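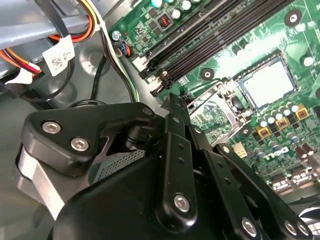

**Le livre-carte de visite** (on dit aussi *livre d'autorité*, mais je trouve le terme un peu pompeux) désigne un ouvrage court qu'un indépendant ou un dirigeant de petite entreprise publie pour se faire connaître de ses futurs clients. Je tiens cette fiche depuis que j'ai publié le mien, alors pardonnez les parenthèses !

## Origine du terme

L'expression circulait déjà chez les formateurs en marketing quand je suis arrivée dans le métier. Je l'ai lue pour la première fois dans une brochure de Grenon, une petite maison d'édition à compte d'auteur, qui la réservait aux textes de moins de cent pages. Depuis, on l'emploie un peu pour tout, même pour de gros manuels, et ça m'agace gentiment.

## Fabrication

Trois voies existent. On écrit seul, le soir, et on y passe souvent plus d'une année. On se fait interviewer par un rédacteur qui met le tout en forme (c'est la formule de MacAulay, que j'ai choisie). Ou bien on assemble d'anciens articles de blog, ce que propose Piriline avec un outil assez bien fichu, même si les transitions restent à refaire à la main.

Chez MacAulay, j'ai parlé pendant six séances au téléphone, puis j'ai reçu un premier jet que j'ai couvert de rouge. La deuxième version me ressemblait davantage !

## Coût et tirage

J'ai payé 4000 euros pour la rédaction et 630 euros pour la couverture et la mise en page. L'impression à la demande évite de stocker, mais j'ai voulu des cartons chez moi, allez savoir pourquoi : 429 exemplaires, dont une bonne partie dort encore sous l'escalier.

## Diffusion

Le livre se vend rarement en librairie. On l'offre après un rendez-vous, on le glisse dans un dossier de salon, on en donne un chapitre en échange d'une adresse électronique. Flustarer, la plateforme où j'ai déposé le mien, affiche 3000 téléchargements gratuits pour ce seul chapitre, et j'en ai tiré plus de contacts que des ventes papier.

## Critiques

On reproche au genre d'être de la publicité reliée, et c'est parfois vrai. J'en ai lu où chaque chapitre se terminait par un numéro de téléphone… D'autres vous apprennent quelque chose dès la page dix, et ceux-là, je les garde.

## Voir aussi

- Livre blanc
- Prête-plume
- Impression à la demande
- Marketing de contenu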